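Accept cookies | Manage preferences
We use cookies to keep you signed in and to remember which answers you have voted on. By continuing to use the site you agree to this.

Does teaching bin picking by remote control really beat just programming it?
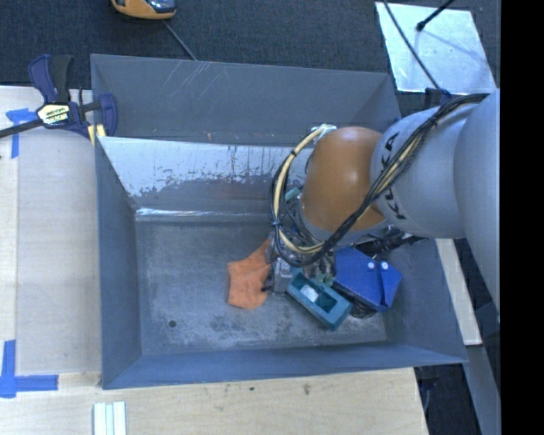

I run a small returns room for a company that rents out event supplies. Mixed stuff comes back in bins, some of it soft, some of it hard, all of it tangled up together. My boss went to a trade show in November and came home convinced that we should stop paying an integrator to write pick routines and have our own people "show" the arm what to do. The vendor is called Perater. Their pitch is that one of us sits at a desk with a hand controller, drives the arm through the picks for a couple of weeks, and after that it does them alone.

I have a lot of doubts. The figure they keep repeating is 3,000 demonstrations. I asked who does those and the answer was "your operators, in their spare time." My operators don't have spare time. I also asked what happens when a cloth lands half under a hard plastic thing, and I was shown a video of a cloth on its own.

We already tried the other way of teaching, where you grab the arm and push it through the motion by hand. It was fine for putting a box on a shelf. In a deep bin it was miserable. You're leaning over the wall, your own arm blocks your view, and the cable bundle on the wrist is in your face the whole time. What got recorded was mostly me being uncomfortable.

So is the remote control version any better, or am I buying a very expensive video game? I'd like to hear from people who did the driving themselves and don't sell the stuff.

Posted by Eftychia Moschos

Nektarios Bakalis

I did the driving, for most of a spring, on a system from another vendor (Mekden). Nothing to sell you.

It's better than pushing the arm around by hand if your bin has walls. That part of the pitch is true. With hand guiding you end up in the camera view, so the recordings have a person in them who won't be there later. With the remote you stay out of it. You also can't cheat by feeling that the cloth is snagged, and that's good, because the robot can't feel it either unless you paid for a force sensor and someone wired it into the training.

Now the part they skip. Most of our first batch went in the trash. Two of us were driving and we had different habits. I came in steep and straight down. Woo-jin, the other driver, liked to slide along the wall and scoop. Either one works. Mix them together and what we got was an arm that came down halfway between the two and closed on air. We had to agree on one way, write it on a piece of paper, and start over.

Things I'd ask before signing:

Does a failed grasp get deleted, or kept with a tag? We deleted ours at first and later wished we hadn't. The arm had never seen anyone recover from a miss, so when it missed it just hovered.

Who resets the bin? For us, throwing everything back in took longer than the pick. That time is never in the quote. And people reset lazily: we kept dropping the cloth in the same corner without noticing, and the thing learned to look in that corner.

What happens if the bin moves? Ours got bumped by a cart and the success rate dropped through the floor. Clamp the bin, put tape on the table where everything goes, and check the tape every morning. You'll feel silly. Do it anyway.

Can you see depth through the controller? We had two flat screens, and hitting the bin floor was a daily event until we got a second camera set lower. Shiny metal makes it worse. I couldn't tell a reflection from the edge of a part.

As for 3,000, I wouldn't trust any number that was given to you before they had seen your items. Ask what it was for. If it was one cloth on a flat table, it tells you nothing.

Kalliopi Christodoulou

depends on the robot. some are easier to teach. we have a Florance at work and it's great, you just show it and it learns. wouldn't overthink it

Areti Tzanetos

Late shift maintenance tech, so I see what's left after the demo people go home.

I agree with most of what Nektarios wrote but I'm more negative. You asked if it beats programming. For your hard items I don't think it does. A rigid part with a decent flat face can be found by ordinary vision and picked with a suction cup, and when that fails I can open the log and see why. When a taught policy fails I get a shrug. I once watched a support engineer look at a bad pick for an hour, and his advice was "collect more of those." That was the whole diagnosis.

Cloth is the one place I'd consider it. Writing rules for cloth is awful. I've tried. The shape is different every time, the vision can't decide where the middle is, and half the time the gripper brings up whatever was lying next to it. A person with a controller deals with that without thinking, and some of it does seem to carry over.

If you go ahead, don't let them bill you for the whole mix. Ask for a trial on the soft goods only. Set aside 21 bins that your own staff packed the way they really come back, keep them away from the vendor, and run those at the end with the vendor's hands off the controller. If they say the test is unfair, you've learned something cheaply.

Also look at the cables. Remote drivers twist the wrist in ways no programmer would, because on the screen it looks free. They can't feel the bundle pulling. On our cell we lost 2 sensor cables before anyone put a limit on the last joint. Ask them where that limit is set and whether your people can change it. Ours was in a settings page that only Ersoy, the integrator, had the login for, so each change meant a call and a wait.

And get the spare time thing in writing. If your operators are driving a robot they aren't clearing returns. We figured on an hour per shift and it ate three, and the people doing it were wrecked by the end. The demos recorded in the last hour were visibly worse than the first ones. Swap drivers often and throw out the tired ones. (Demos, I mean.)

Comment from Eftychia Moschos

Thank you, the soft goods trial is what I'm going to ask for. I've written to Perater about the failed grasps and the wrist limit. So far they have answered the first question with a brochure. Nektarios, did the start-over batch work in the end, or did you give up?

Comment from Nektarios Bakalis

It got to 9 out of ten on towels. It never got there on anything with straps, and we still pick those by hand.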